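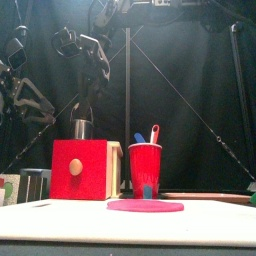 Home | Reviews | Interviews | Archive

Stanergate sells its two-arm tabletop kit to small labs, and Cullholm has run one since July. "We wanted the pair pre-calibrated," its lead engineer told us. The arms hang over a white tabletop, and a stainless steel cup is a typical part. "Shiny metal is hard on depth sensing - the kit leans on the wrist view for that."

Cullholm has logged 2,209 grasps, more than 300 of them on metal. The engineer's complaint is the fingers. "They are wide. Near a box wall you plan the approach twice." 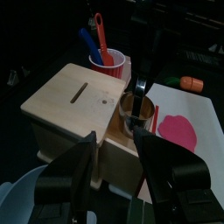
Wrist view: gripper fingers, slotted wooden box and metal cup.

Would the lab buy a second kit? "With narrower fingers, yes."

Related
Hattori wrist mount, version 2
Numolberg controller review

Contact | Back to top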